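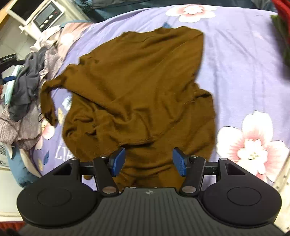

Why does a jumper lose its shape when a woven shirt of the same weight does not?

A knitted fabric is made of loops, and loops can change shape without the yarn itself getting any longer. A woven fabric has straight threads crossing at right angles, so there is very little slack in it to begin with.

Textiles for Everyday Use
Handout 2: Knitted fabrics, their structure and care

Reading before the session: the chapter on loops and yarns in the course booklet. Bring one knitted item you don't mind stretching.

Loops, courses and wales

A row of loops running across the fabric is called a course. A column of loops running up it is called a wale. Most jumpers, T-shirts and socks are weft knits, where one yarn travels back and forth (or round and round) and makes each course in turn. Warp knits use many yarns side by side, each moving up the fabric in a zigzag. They are used for swimwear, linings and net curtains. We will leave them until Handout 5.

Plain knit has a smooth face with small V shapes and a back with rows of bumps. It stretches more across than up and down. The cut edges curl, which makes it awkward to sew. Rib has knit and purl wales side by side, so it pulls in and springs back. Cuffs and waistbands are often made of it.

Gauge

Gauge describes how closely the loops are packed. On a hand-knitted sample, lay a ruler flat along one course and count the wales over ten centimetres. Do the same up one wale for the courses. Keep away from the edges, where the loops are uneven. Let the fabric rest on the table for a while before you measure it, and don't pull it straight.

The Flekel sample used in class is a fine machine knit with about 3,000 loops in the marked square. The Rebelo sample, in a thicker yarn, has 785 in a square of the same size. Both are wool. Handle the two together and note which one drapes better and which one holds a fold.

Fibre and recovery

Stretch is how far a fabric will go. Recovery is how well it comes back. Wool has a natural crimp and recovers well when dry. Cotton has little spring, so a cotton jumper tends to bag at the elbows. Acrylic is light and cheap but can go limp for good if it is pressed with a hot iron. A small amount of elastane helps recovery in almost any blend.

Washing and drying

Wool felts when heat, water and rubbing act together. The scales on the fibres lock and the fabric shrinks. Cool water and little movement avoid most of this - a sudden change of temperature is best avoided too.

A wet knit is heavy, and on a hanger its own weight pulls the loops long. Dry it flat on a towel, eased back to its measured size. Store it folded.

Practical task

Wash one Stotik swatch by hand in cool water and a second at the hottest setting on the machine. Measure width and length before and after, and write up both results on one side of paper. Swatches are in the drawer marked Dreninville, next to the sink.

Notes revised 2 September 2018. The August version had the terms course and wale the wrong way round in the gauge section, so please throw it away.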